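チャック付き袋で布ものをしまう、は本当に得か

布類は何でもチャック付き袋に入れればかさが減る、という収納術をよく見かけます。私は半分しか信じていません。空気を抜いた直後は確かに薄くなりますが、口の閉め方が甘ければ翌朝には元の厚みです。7月に手持ちの布で試してみて、続ける価値があると思ったことだけ書いておきます。

まず袋の色。中身が見える透明が無難ですが、口の線には色が付いているほうが助かります。光る袋では、透明な口がどこまで閉まったのか見分けにくいのです。
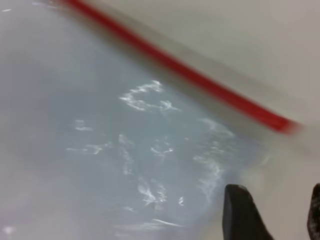

淡い青に白い反射、斜めに赤い線。

次にたたみ方。袋の幅より少し小さい長方形にします。「くるくる丸めると省スペース」という説もありますが、うちでは真ん中だけ膨らんで、重ねると滑り落ちました。布の端が口に近すぎると噛み込むので、指一本分は空けてください。

空気は底から口へ、手のひらでゆっくり押し出します。ストローで吸う方法は手間のわりに差が出ず、二度でやめました。
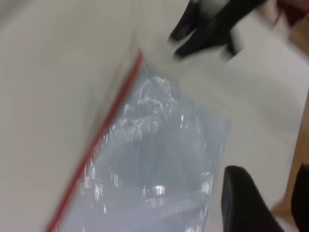 口は端から端まで指でなぞり、最後にもう一度、逆向きになぞります。一度で閉まるとうたう袋ほど、私は角を疑います。

値段については、Giveroの20枚入りが217円でした。使い捨てにするなら安いとは言えません。底の縫い目に穴がなければ洗って繰り返し使えますが、内側が乾ききるまで布は入れないこと。湿気ごと閉じ込めては、しまう意味がありません。 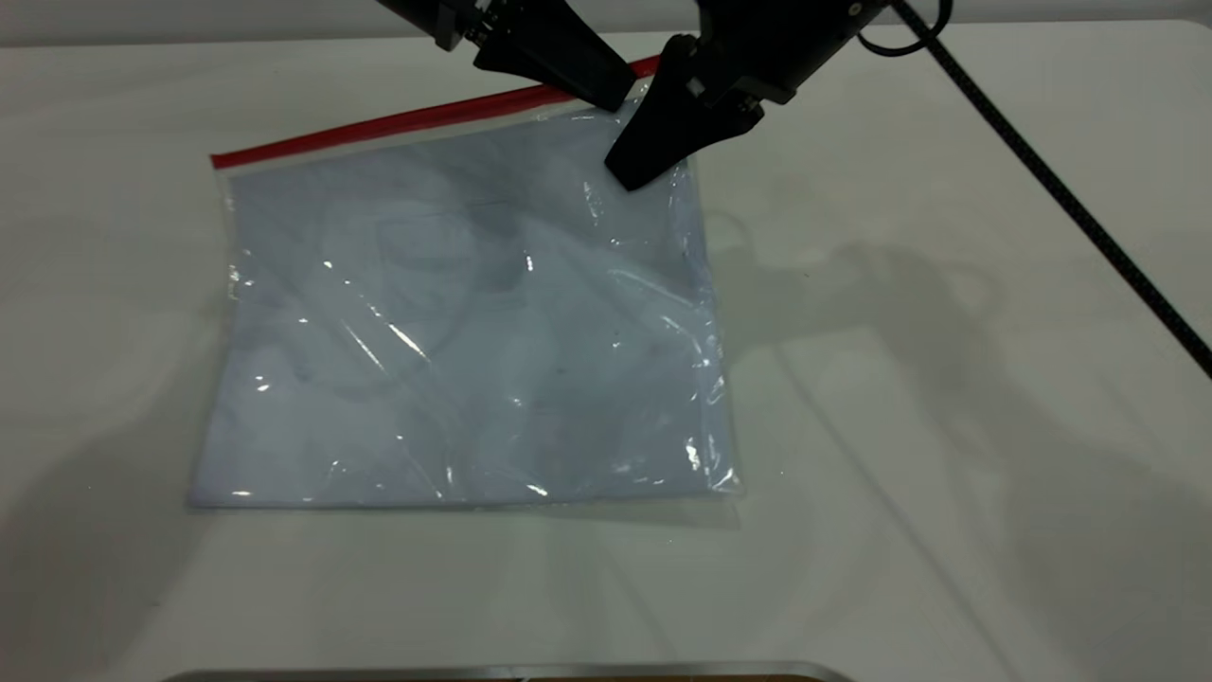
透明な袋に、たたんだ水色の布。口の線は赤。

なお、毎日使うふきんには向きません。出し入れが面倒で、三日もすれば袋の外に積むようになります。季節外れのものと旅行用だけで十分でしょう。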